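**December, 6:40 pm**

Spent most of the day on the handover planner. The fault from last week is back: both arms plan to the same point above the floor, and the wrist collision check passes because the Purkier model still has the old camera bracket. I replaced the mesh and padded it by 3 mm.
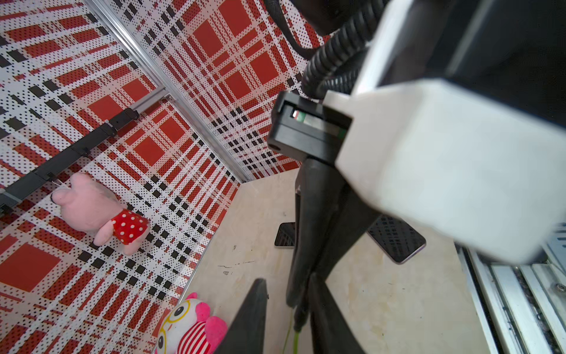

Phones are the worst case for the depth estimate. A dark, glossy screen picks up the plaid from the walls, and the segmenter takes the reflection for more wall. I switched the mask to edges only and left depth out of the grasp score for anything flat.

Logged 295 plans on the new branch. Planning time is fine. The weak part is the lock between the two arm controllers, which gets released on a timer instead of on the gripper force signal.

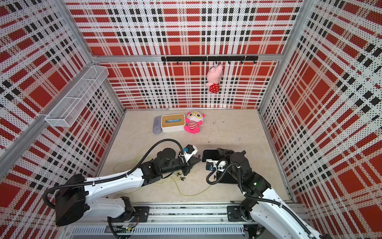 Moved the release condition into the state machine, where it should have been from the start. The receiving arm now has to report a stable grip for 2 control cycles before the giving arm may open. Maiara reviewed the change and asked for a timeout, so there is one.

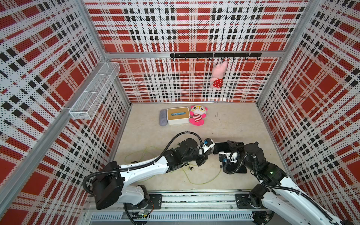
Cable handling is still open. The tracker gives each loop its own object ID, then merges them whenever a finger crosses over. With earphones the IDs swap at every crossing, and the planner picks a new grasp point each time. I tried holding the last ID for half a second. The swaps dropped but the target lags.
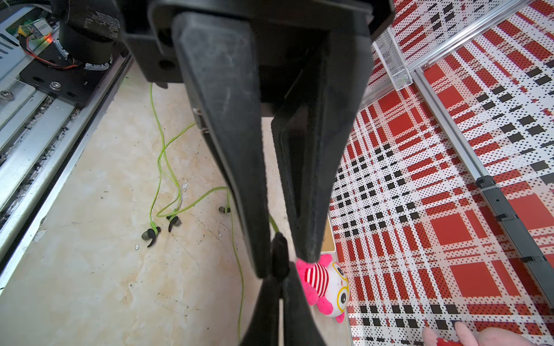 Keegan Lévesque would drop IDs for cables altogether and track the plug end only, treating the rest as something to avoid. I'll branch it tomorrow and replay the same logs before changing anything on the arms.

Still to do: regenerate the Plavel config, close ticket 787.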